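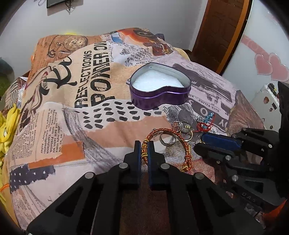 Call for participants: comparing hand-held grippers on small household objects

The Erdős Handling Group at Kelanden is looking for 70 adults to try out hand-held grippers in their own homes. You will use a pair of grippers, one in each hand, to pick up, turn, pass across and put down small things such as rings, bracelets and beads. You do not need any background in robotics or engineering. We would like people who are used to handling small objects as well as people who are not.

What we are comparing

Robot grippers are usually tested on blocks, cups and other objects that are easy to hold. Jewellery is harder. A thin ring can roll out from between the fingers, and a cord bracelet changes shape as soon as it is lifted. We want to know how much of the difficulty comes from the finger pads, how much from the travel of the jaws, and how much from the position of the camera.

The study compares two pad materials and two camera positions on the same gripper body. All the pads are ribbed. Each person uses every combination, in an order set by us. You will not be told which pad material you are using until your last session is over.

What you learn to do with your hands will later be used to set up the controller of a two-armed machine in our laboratory at Jumville. You will not be working with that machine and there is no need to travel to Jumville at any stage.

What you will be doing

You will take part in 3 sessions, spread over a month. Each one lasts two hours including breaks. Most people work at a bed or a low table, and either is fine so long as you can stand or kneel next to it comfortably and reach the middle without leaning on it. We do not ask you to clear the room or to put down a plain cover. Patterned bedding is welcome, as the cameras have to cope with it sooner or later.

The tasks are short and are repeated many times. They include:

Picking up a ring by its band and holding it upright.
Lifting a braided bracelet by one end and letting it hang.
Passing a bracelet from one gripper to the other.
Putting rings into an open tin and taking them out again.
Separating a string of beads from a cord.
Holding a tin steady with one gripper and working inside it with the other.

We bring a set of objects with us. You may add your own costume jewellery if you like, and we find that people work more naturally with things they know. Please do not use anything valuable or fragile. Stones in loose settings are best left out too.

If you drop something, carry on. Dropped objects and failed grasps are part of the results and you are not marked on them. We do ask you to say "drop" out loud when it happens, as this makes the recordings much quicker to sort.

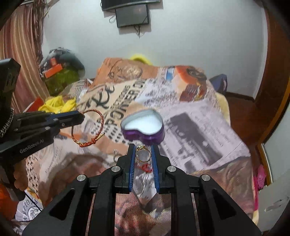 This page was last changed in September.

How the grippers are used

Each gripper is held from behind and closes as you squeeze. The two fingers have ridged pads on their inner faces. To take hold of a ring, bring the tips down on either side of the band and close slowly until it stops moving. With a bracelet it is usually better to take hold near a knot or the clasp, although you are free to find your own way.

The grippers feel heavy after a while. We build in a break every quarter of an hour, and you can ask for more. There is a strap, which we adjust to your wrist before the first task. If you are left-handed, tell us when you book and we will swap the settings before we arrive.

A practice round comes first in every session. It is not recorded, and you can repeat it until you feel ready.

Who can take part

You can apply if you:

are aged 18 or over
live in Nesamstead or within 70 minutes of it by public transport
can use both hands and can grip and release without pain
can see small objects clearly at arm's length, with glasses if you wear them
have a room with a socket, a steady light and space for one visitor
can complete all the sessions

You should not apply if you have had surgery on a hand or wrist in the last year, or if you have worked for a company that makes grippers or robot arms. Pets need to be in another room while we are recording.

We still need more people over 60, more left-handed people, and people who sew, mend watches, tie flies or do beadwork. If you applied for our earlier study on kitchen tools you can apply again.

Payment

You will be paid £70 after the final session, by bank transfer. If you withdraw part of the way through, you will be paid for the sessions you have finished. Payment does not depend on how well you do. Travel is not paid as we come to you.

Recordings and privacy

A camera on each gripper records the whole time you are working, apart from the practice round and the breaks. The cameras point forwards at the fingers, but they have a wide view. They will pick up walls, furniture, doors and whatever is lying nearby. Please put away letters, screens showing personal information and photographs of other people before we begin. Anyone else who lives with you should stay out of the room or sign a consent form.

Sound is recorded so that we can find the points where you said "drop". It is deleted once the recordings have been sorted.

You will be given a number, and your name and address are stored separately from the recordings. You can ask to see your recordings, and you can have any part of them removed up to one month after your last session. After that they are joined with the rest of the collection and we can no longer separate them. Short clips and stills may be used in reports and talks, but only if you tick the second box on the consent form. Leaving that box empty makes no difference to your place.

Risks

The jaws do not close hard enough to injure you, though they can pinch skin. Keep your free fingers away from the linkages. Some people have had a stiff forearm the next day. Stop if anything hurts.

How to apply

Fill in the short form at the front desk of the Kelanden building in Nesamstead, or ask for it by post. Please quote reference 2131. The form asks for your age group, which hand you write with, any hobbies or work involving small objects, and the times of day that suit you. Visits can start between 9 am and 6 pm.

We will ring you for ten minutes to go through the study and answer questions. If you want to go ahead, we send the consent form and a list of free times. Everyone who applies gets a reply, including those we cannot place. Names of people who are suitable but not needed yet are kept on a waiting list until the study closes, unless you ask us to remove yours.

If you need to change a booking, please let us know by noon on the day before. The same pair of grippers is shared between several homes, and a late change usually means moving someone else's visit as well.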